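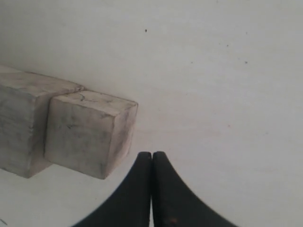 Gray-finished wood blocks on a white surface.

Gray film on whitewashed softwood after six months indoors
Discussion in 'Finishes and Coatings', started by end_grain_ed, Friday, November 24, 2023

end_grain_ed wrote:
Looking for opinions on a finish problem. In April I whitewashed a set of spruce shelves with Plirnach lime wash, thinned 2 parts water to one part product, no topcoat. They went up in a north-facing hallway. Since then the color has drifted from a chalky white to a flat gray, with darker streaks that follow the grain. It's worst on the faces and hardly there on the undersides.

So far I have tried a dry brush (no change), a damp cloth with plain water (slightly worse, the streaks spread) and 240 grit on one spot. The sanded spot came up clean but now looks yellow next to the rest.

Is this dirt sitting in the wash, or is something coming up out of the wood?

mollska_bench wrote:
Dirt. An unsealed lime wash is porous and holds skin oil and dust. If it was extractive bleed you would see yellow or tan around the knots first. Gray along the grain means the soft earlywood is taking up grime faster than the latewood.

Try a white vinyl eraser on one streak. If it lifts, you have your answer.

ferrous wrote:
I don't agree. The water test made it spread, and dry dust doesn't do that after a quick wipe. What did you thin the wash with? Tap water with iron in it will go gray on anything with tannin. Spruce is low in tannin but it isn't zero. Steel wool residue will do the same thing.
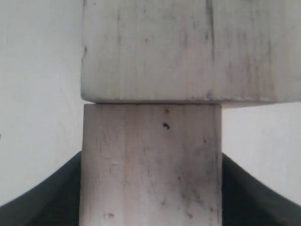 Also, what did you prep with? If there was any steel wool or a wire brush involved I would stop looking for other causes.

end_grain_ed wrote:
Well water, unfiltered. I did go over the first coat with 0000 steel wool. Did not think of that.

ferrous wrote:
There you go.

mollska_bench wrote:
Two variables, then. The undersides got the same water and presumably the same steel wool, and he says they are nearly clean. Iron staining doesn't care which way the board faces. Dust does.

end_grain_ed wrote:
I did not use the steel wool on the undersides. Same water, though.

ferrous wrote:
Then the water is fine and the steel wool is the problem. Get oxalic acid, mix it weak, test on a scrap. Iron stain goes pale within minutes. Dirt won't move. Gloves and eye protection, rinse well, and don't sand it afterward without a mask.

hofs_394 wrote:
Careful with acid on a lime wash. The lime is alkaline, so the acid will react with the coating before it gets anywhere near the stain, and you can end up with a chalky residue on top. I did a bench top in the Hofstetter wash this way and had to strip the whole piece.
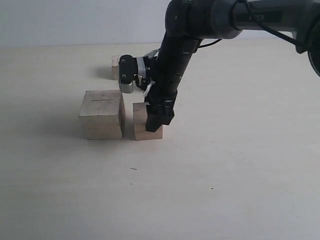
Do the eraser first because it costs nothing. After that, if you still want the acid test, take one spot back to bare wood and try it there.

mollska_bench wrote:
Agree with that order. Whatever the cause, the recoat needs a topcoat. A matte waterborne will keep most of the white. Oil will turn it yellow.

ferrous wrote:
Some waterbornes pull color out of spruce too. Fisness 682 did on my test boards, two coats, light amber within a week. Seal with dewaxed shellac first.

hofs_394 wrote:
Shellac over lime? I would want to see that on a sample before doing a full set of shelves. Alkali softens shellac.

ferrous wrote:
Fully cured lime, it's fine. I'd give it 24 days.

hofs_394 wrote:
We have different standards for fine.

end_grain_ed wrote:
Eraser results: lifts perhaps half of it. The surface haze comes off, the streaks along the grain stay. So it looks like both of you have a piece of this. I'll strip one shelf to bare wood over the weekend and try the oxalic on the end that faces the wall. Switching to a nylon pad for the recoat.

mollska_bench wrote:
Use distilled water for the rinse as well.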